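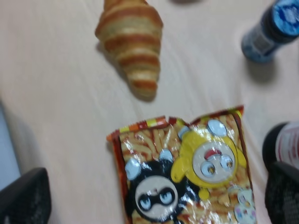
Recording a tabletop demonstration by remote control is the first procedure that new operators at the Jitodeo training laboratory are expected to complete without assistance. The operator moves a hand-held leader arm, the follower arm repeats the motion, and the software stores both the joint positions and the wrist camera stream. Everyday goods are preferred to test blocks for this purpose. A glossy snack bag reflects light and may crease when pressed, while the croissant lying beyond it has to be held with much less force. An operator who has practiced on both will be ready for most of the object list.

This page covers the grasp-and-place task only. Operators who need the drawer or pouring tasks should consult the Saarela procedure set.

Before you begin

Confirm that the Lirska control software is running and that the leader and follower arms report the same joint angles at rest. A difference between them at startup will cause the follower to jump when control is engaged. If a difference is shown, run the alignment routine before placing any object within reach.

Open and close the gripper fully three times with nothing between the fingers. Inspect the finger pads for crumbs or grease and wipe them with a dry cloth. Residue on the pads changes the grip and will affect every recording that follows.

Select the task in the session menu and check the episode number. The grasp-and-place task begins at episode 429 in the current series, and earlier numbers must not be overwritten.

Recording a grasp

1. Engage control with the foot pedal and hold the leader arm still for one second.

2. Move above the object at a steady pace. Do not correct the wrist angle during the descent; set it beforehand.

3. Lower the fingers on either side of the object. In the wrist view, the object should stand in the gap between them before the fingers begin to close.

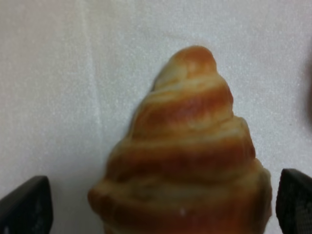 Wrist view of a spiral roll between the fingers. The gap on the left is wider than the gap on the right.

4. Where the two gaps are unequal, shift the arm sideways until they match. Closing from an uneven position pushes the object across the cloth, and the recording then teaches a push followed by a grasp. Such episodes are to be discarded.

5. Close the fingers slowly and stop at first resistance. The Grindeck grip limiter should be set to 14 for bread and pastry. Firm fruit may be held at a higher setting, which is listed on the object sheet.

6. Lift straight up, pause, and carry the object to the target position. Open the fingers only when the object is resting on the surface.

7. Release the pedal. The episode is saved automatically.

Working with two arms

In two-arm sessions, one arm performs the grasp and the other remains nearby to assist or to supply a second view. The assigned roles must be entered before recording starts and may not be exchanged within an episode. Each operator controls one arm only.

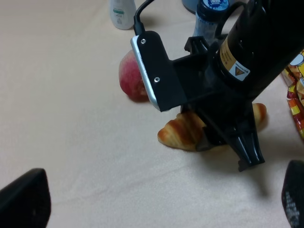 The other arm above a bread roll, seen from the wrist camera of its partner.

The observing arm should be placed so that both the fingers and the object remain in its view. Some overlap is unavoidable — the gripper will usually hide part of what it is reaching for — and a recording is acceptable as long as part of the object can still be made out. Keep the cable of each wrist camera clear of the opposite arm. If the arms come within a hand's width of each other, both operators release their pedals and the episode is marked as stopped.

Changing the layout

Objects are rearranged between episodes so that the model does not learn a single fixed position. Move the target object every time. Move the remaining objects at least once in every set of 96 episodes, and record the change in the session log.

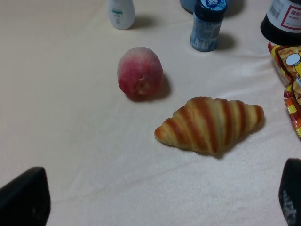 Photo: Jitodeo Training Laboratory

Fruit and pastry may be placed close together, as with the peach and croissant on the cloth, provided that the fingers can reach the target without touching its neighbor. Bottles, jars and packages may stand toward the back or side. Leave folds in the tablecloth as they fall, unless a fold is high enough to tip an object.

Reviewing and submitting

Play back each episode at normal speed before submitting it. Reject any episode in which the object slips, the operator hesitates for more than two seconds, or a hand enters the view. Rejected episodes keep their numbers and are marked with code 604.

Submit accepted episodes at the end of the session, then disengage both arms and return the leader arms to their rests.

Page last revised 06/03/2018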